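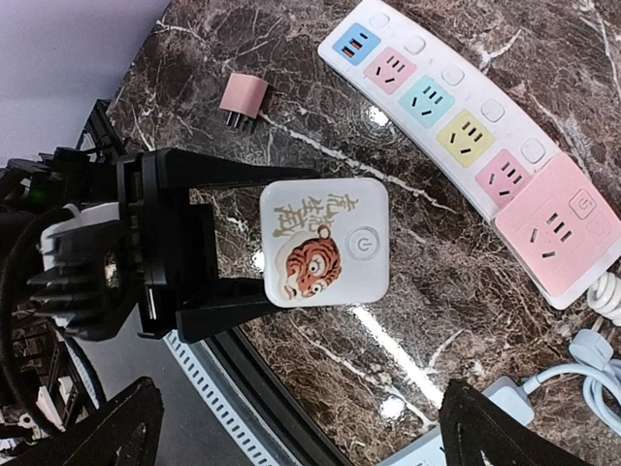

Osten pone a la venta su servicio de manipulación de objetos pequeños

14 Mar 2021

La empresa Osten ha abierto la contratación de un servicio de pruebas con brazos robóticos para fabricantes de pequeño material eléctrico. El servicio lleva el nombre de Stullevden y se ofrece, de momento, solo para piezas que caben en una mesa: enchufes, adaptadores, regletas y cables.

El cliente envía sus productos y recibe un informe con los agarres conseguidos, los agarres fallidos y las grabaciones de cada intento. En la fotografía, una pinza negra de dos dedos sujeta un enchufe inteligente blanco y cuadrado, con un tigre de dibujo animado en la cara, sobre una mesa de mármol oscuro. Detrás queda una regleta larga con tomas de varios colores.

Según la empresa, las superficies brillantes son las que dan más trabajo, porque los reflejos confunden a las cámaras. También los cables presentan dificultad: cambian de forma cada vez que se mueven y es complicado repetir la misma prueba dos veces.

La tarifa básica es de 3,000 euros e incluye 4 productos distintos. Los resultados se entregan en 2 semanas, contadas desde el día en que llega el material. Quien necesita más productos debe pedir un presupuesto aparte. El transporte no está incluido en el precio.

El software de control es de Hajdu, que ya colaboró con Osten en una serie anterior de ensayos, hecha en el taller de Clondonstead. En aquella serie se probaron 122 objetos de uso doméstico y el informe completo se puede solicitar por correo.

Las primeras entregas están previstas para el mes de abril. La empresa estudia también el alquiler del equipo completo, con brazo, pinza y cámaras, pero todavía no ha comunicado el precio ni las condiciones de esta segunda modalidad.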